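Stories > Short Fiction > Travel and Food

Search stories
Search
Clear

The Guide to Kikdale

17 February 2018, by the Kellulell staff writer

The magazine paid for two nights in Kikdale and wanted 1,240 words by the end of the week. I had never been there. The editor said that was fine, because the last person who wrote it up had been there too often and had spent most of the piece on parking.

I took the coast bus from the city. It stopped at every town with a gas station and at several without one. The woman across the aisle slept with a bag of onions on her lap. When we came over the last hill I could see the whole place at once: a curved bay, a pier, one main street, and houses going up the slope behind it until the trees took over.

The motel was called the Vunen. It had a blue sign and a dish of hard candy at the front desk. The clerk gave me a real key on a block of wood and asked what I was in town for. I said I was writing a guide to the best places to eat.

"All four of them?" she said.

She drew them on the back of a laundry form. There was a bakery by the pier, a fish counter inside the hardware store, a diner, and a restaurant called Prydderch, up the hill. She drew an arrow to Prydderch and then crossed it out.

"Is it closed?" I asked.

"It's open," she said. "You just have to want to go."

I started with the bakery. I had a cheese roll and a slice of plum cake and wrote down that the cake was dense and good. The man at the register watched me write. He asked if the roll had been all right, and I told him it had, and he asked if I was going to put that in. I said I would. He brought me another roll and wouldn't take any money for it, so I had to write that down too, in the other notebook, the one for expenses.

The fish counter was a glass case at the back of the hardware store, past the paint. You could have your fish fried or you could have it raw in paper. I had it fried and ate it standing next to a rack of hinges. A boy came in for a box of screws and a pound of cod and paid for both together. I thought it was the best fish I had eaten in a year, and I wrote that the setting was informal.

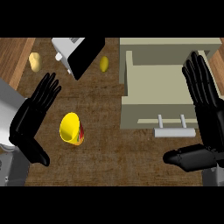

Objects on a wooden tabletop

By late afternoon I had done the diner as well. I had pie and coffee and half of a sandwich, and I wasn't hungry and didn't expect to be. I walked out on the pier to make room. The wind had come up. Two men were fishing off the end with their backs to each other, and I stood between them for a while, looking at the water, until one of them asked if I was lost.

I told him what I was doing. He reeled in, looked at his hook, and put the line back out.

"You been up to Prydderch?" he said.

"Not yet."

The other man laughed, though not in a mean way. "Bring a coat," he said.

The road up was steeper than it had looked from the bus. There was no sidewalk after the church. I counted the steps at the top, as the guide would need to warn people, and there were 331 of them, cut into the hill with a rope along one side. I stopped twice. The second time I sat down and looked back at the bay and thought about going down again and writing that the restaurant had been closed for repairs.

It was a house. There was a light over the door and a mat with the name on it. Inside there were a few tables, a stove, and a woman older than my mother cutting bread. She looked at my shoes first.

"You walked," she said.

"Is there another way?"

"There's a road around the back. The guests all use it. They never mention it to the ones coming up from town." She pointed the knife at a chair. "Sit there. It's soup tonight."

I was the only customer. The soup had beans in it, and some kind of smoked meat, and greens that she said grew beside the steps. I asked about the meat and she told me it was meat. I asked how long she had been open and she said since her husband stopped wanting to eat supper at home. I didn't know what to do with that, so I ate. She sat down at the next table with a bowl of her own and a newspaper, and neither of us talked until the bowls were empty.

After a while she asked what I kept writing in the book.

I explained about the magazine. I said it was a good one, that people kept it in their cars, that a mention might bring her business from as far away as the city.

"How many people read it?" she asked.

I said the coast issue printed 2,000 copies. It had sounded like a bigger number in the office.

She thought it over. Then she went to a drawer by the stove and took out a magazine and put it in front of me. It was one of ours, nine years old, from May. She had folded down a corner. I read the page. It was a guide to Kikdale, and it had the bakery, the fish, and the diner, and a long part about parking. At the end it said that Prydderch, on the hill, was closed for repairs.

"He sat where you're sitting," she said. "He had the lamb. Two bowls of the pudding. He came back every summer after that, too, until his knees got bad."

"Why did he write that?"

"I asked him to." She took the magazine back and smoothed the corner flat, then folded it down again. "I have this many tables. I like to read my paper."

I paid for the soup. She charged me less than the diner had. She gave me the end of the bread in a paper napkin and walked me out the back to show me the road, which was wide and gentle and had lamps along it. It came out beside the motel, behind the ice machine. The whole walk took me ten minutes.

The clerk was still at the desk. She looked at the bread.

"Well?" she said.

I told her I hadn't decided. I went up to my room and set the notebook on the desk and wrote the bakery, the hardware store, and the diner in the order I had visited them. It was easy work. I put in the hinges and the plum cake. I put in the men on the pier, but I left out what they had said.

That left me short, and I sat there with the window open, eating the bread. I could hear the rope knocking against its posts up on the hill. Then I turned to a clean page and began the part about parking.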